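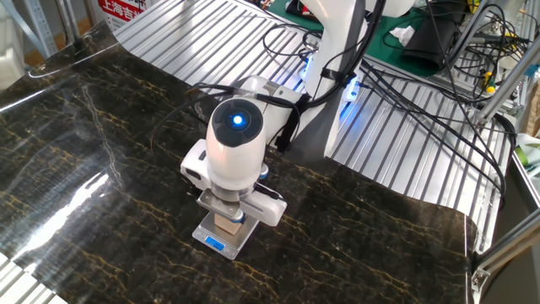 Wooden block, kitchen scale, gripper.

Who gets to do what: cleaning up our logins at Undorside

By Bart Verhoeven
January
5 comments

I have been putting this job off since the fall, and I suspect a good many of you who look after the computers at a small outfit have one just like it. Ours was the permissions. When Undorside was a handful of people sharing one room, I gave everybody the same rights on the file server, which meant more or less all of them, and for a while it was lovely. People found what they wanted, the phone on my desk stayed quiet, and I got to feel like a generous sort of person.

Then we grew, and we took over the bookkeeping for the Lougher office, and one Monday morning a perfectly nice young man in sales opened a folder he thought was his expense forms and found himself looking at the payroll. He came and told me straight away (bless him), and I turned several shades of red and wrote "sort out the groups" on a sticky note. The sticky note stayed on my monitor until Christmas. It had gone curly by then.

So over the holidays I made a big pot of coffee and finally listed every shared folder we have. There were 200 of them! I had guessed maybe a quarter of that. Some had been made for a single meeting and never opened again, and one was called "new new folder" and held a scan of a parking ticket that I am fairly sure is mine.

My first idea was to go folder by folder and write down who needed it. I did that for a whole evening and it was miserable, and by the end I was making different decisions about folders that were practically twins. What got me unstuck was putting the folders away altogether and writing down the jobs people do. Someone pays invoices. Someone answers customer mail. Someone keeps the Givska stock list up to date, and that someone is usually two people who take turns and don't always tell each other. Once I had the jobs, I ended up with 9 groups, and every folder went to one of them with surprisingly little arguing.
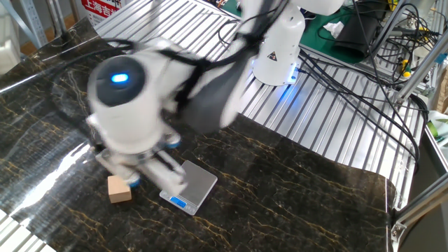
Can one person be in more than one group?

Of course, and most of our people are. The rights add up, so someone who pays invoices and also answers customer mail can reach the folders for both. The thing to look out for is a "deny" rule on one of the groups, which on our server beats any "allow" from another group. I've stopped using deny rules except on the payroll folder, and life is calmer for it.

A couple of you wrote after my last post to ask about admin accounts, so let me wander over to that for a bit. I used to be logged in as an administrator all day long, reading my mail, looking up recipes, everything. I know, I know. Now I have a plain account for everyday things and a second one that I only use when I'm changing something. It has a different password and a horrible orange desktop background so that I can't forget which one I'm in. Typing the extra password annoyed me for a week or so and now my fingers do it by themselves.

There are 2 of us with an admin account these days, down from up to a dozen people who at one time or another had been given the password over the phone. I changed that password first, before touching anything else, and I'd suggest you do the same. Then I waited to see who would call. Three people did, and all of them only wanted to install a printer. 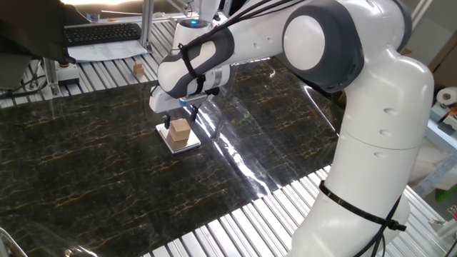

Printers got their own little group in the end, by the way, and it was the most popular thing I did all winter. Anybody in it can add a printer or clear a stuck job, and that is all it lets them do. I should have made it years ago.

The part I'm still not happy with is people leaving. Our old habit was to disable the account and feel finished, but the name stays behind in all its groups, and if the person comes back in the summer (the Stovska crew nearly always do) we switch the account on and they have every old right again, including the ones from a job they're no longer doing. For now I take the account out of its groups on the last day and keep a note of which ones they were. It's a paper note in a binder, so please don't laugh. I'd love a better way, and if you have one that works on an older server, the comments are open and I read them with my breakfast.

Next time I want to write about the backup drives, provided I can find the cable for the second one.

5 comments · 9 shares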